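I have been meaning to write about the Fagerlund bells since November, and every time I sit down to do it I end up looking up one more thing and then it's bedtime. So this is going to be a bit of a ramble. Make tea.

If you've been reading for a while you know I ring (badly) handbells on my lunch hour and chime (slightly less badly) at a little brick church with three bells and a lot of pigeons. What I had never done until this past fall was climb up to a proper ring of old bells with somebody who knew every one of them by its voice. 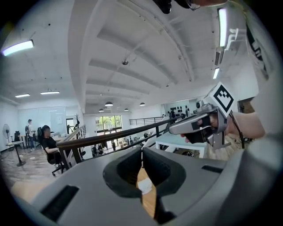
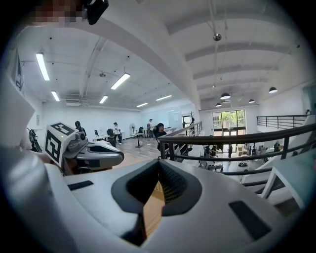
The somebody was Ulla Lundgren, and the tower was at Fagerlund, up past the lake. I wrote to her because of a line in an old parish booklet that said the tenor "came from Kunlow in a hay wagon, and complained the whole way." I loved that so much I copied it out and stuck it over my desk. Ulla wrote back the same evening to say the hay wagon was true, the complaining was open to debate, and did I own any shoes with decent soles?

I do now.

The stairs are the first thing. They're stone for the first half and then they turn into a wooden ladder with opinions, and there's a rope for a handrail that has been polished by so many hands it feels like the inside of a glove. I am not great with heights. I made it up by staring at the back of Ulla's sweater and thinking about soup. She went up like a cat, talking the entire time, and stopped on the landing to wait for me and pretend she was looking for her keys, which I thought was kind.

The ringing room is halfway up, and it's a lovely, shabby little place with a bench along one wall and a lot of framed boards with names painted on them. The oldest one I could read is for 1875, when a band of ringers came over from Prurska and rang from after breakfast until past noon. Somebody has painted a tiny goose in the corner of that board. Ulla's theory is that the goose was their prize. My theory is that the sign painter just liked geese. We went back and forth on this for much longer than it deserved!

Now, the bells themselves. The tenor is the big one, the one from the hay wagon, and it was cast by a founder at Kunlow who seems to have had a shaky grip on spelling. The inscription around the shoulder has two of its letters upside down and one word that makes no sense in any language Ulla has tried. She has had people write to her with solutions. One man was sure it was a code. She thinks the founder ran out of the letter E and used what was left in the box, and having seen it up close I'm with her.

It has a dark, slow sort of note. I don't know how else to put it. When Ulla pulled it off for me, just a few strokes, I felt it in my back teeth before I really heard it, and then it went on humming for ages after she'd stood the rope. The smaller bells are brighter and one of them is honestly a little sour, and the ringers are very protective of it. There was a plan at one point to have it retuned, and the money was even raised, and then everyone got cold feet and spent it on the roof. I'm glad. A sour bell that people have been married under for generations should be left alone, if you ask me.

What I went up there to learn about, though, was the frame. (The bell frame, the big timber thing the bells hang in. I didn't know the word either until last year.) The Fagerlund frame was built by somebody who was used to making barns, and it shows, in a good way. Everything is pegged, everything is huge, and there are carpenter's marks cut into the joints so that the pieces could be matched up again after they were hauled up the tower. Ulla gave me a flashlight and let me crawl around looking for them. They're little slashes and crosses mostly, but one of the beams has what looks like a practice run, the same mark cut over and over, getting neater as it goes along. I lay there on my stomach in a hundred-odd years of dust being completely charmed by an apprentice learning to cut a cross.

The frame had work done in 2000, and this is where Győző Takács comes into it. He's a bell hanger, semi-retired (he says retired, Ulla says semi), and he came up to join us after lunch with a thermos and a bag of poppy seed rolls. He'd replaced the bearings and a couple of the rotten timbers, and he wanted to show me which ones, because he's proud of how hard they are to find. I guessed wrong every time. He was delighted.

I asked him what had been the worst part of the job and he said getting the treble out, no contest. The trapdoor in the ringing room floor had been cut for the tenor, so you'd think a small bell would be easy, but at some point a person had nailed a cupboard over half of it. A very well-built cupboard. It took them a whole morning to get it off without wrecking the paneling, and inside they found a deck of cards, a hymnal, and 107 candle stubs in a flour sack. Győző knows it was 107 because the rector made him count them for the parish inventory, and he's still a bit sore about it. They're in a glass case by the font now, if you ever go. The little card next to them doesn't mention him.

We also talked about ropes, and I'll try to be brief because I know not everybody is here for ropes. The Fagerlund ones come from a maker in Akach and have a fat woolly grip in green and cream, very soft when new. Mine at home are rougher and I've got the calluses to prove it. Győző says a rope that's too soft makes ringers lazy with their hands, Ulla says that's nonsense and he's only saying it because he likes to suffer, and I kept out of it and ate another roll. But I did get to ring the second bell for a few minutes with Ulla's hands hovering just under mine, and it was nothing like chiming. With chiming you give the thing a tug and it answers. With full-circle ringing the bell goes all the way up and over, and there's this long moment at the top where it's balanced and you're just sort of holding a thought, and then you let it come. Or you pull too early, as I did, and it comes down with a lurch and you squeak out loud in front of two experts.

I squeaked more than once. Ulla told me to stop looking up. Apparently everyone looks up, as though you could see the bell through the ceiling.

By the end I could do a handful of strokes without help and my arms had turned to noodles. We sat on the bench and finished the thermos and Győző told a very long story about a jackdaw's nest that I'm saving for its own post, partly because I need to check with him whether I'm allowed to tell the bit about the bishop.

A couple of people asked in the comments last time whether visitors can go up. Yes, but write ahead. The ladder is closed when it's icy and the ringers like to know who's coming. Bring a flashlight and something with sleeves, and leave your big bag at the bottom, there's a hook for it behind the door. If you only want to listen, the best spot is the far side of the churchyard by the wall, where the sound comes over the yews and the sour one blends in a little better. Ulla will deny that it needs blending.

I still haven't worked out the goose. I wrote to the tower captain at Prurska to see whether they have a matching board, or any record of the trip at all, and got a nice note back saying the old minute books are in somebody's attic and they'd have a look when it warms up. So there may be a goose update in the spring.

In the meantime I'm back to my three bells and my pigeons, and I've started raising my hands properly at the top of every pull even though there's no need for it whatsoever on a chiming rope. The organist asked me if I'd hurt my shoulder.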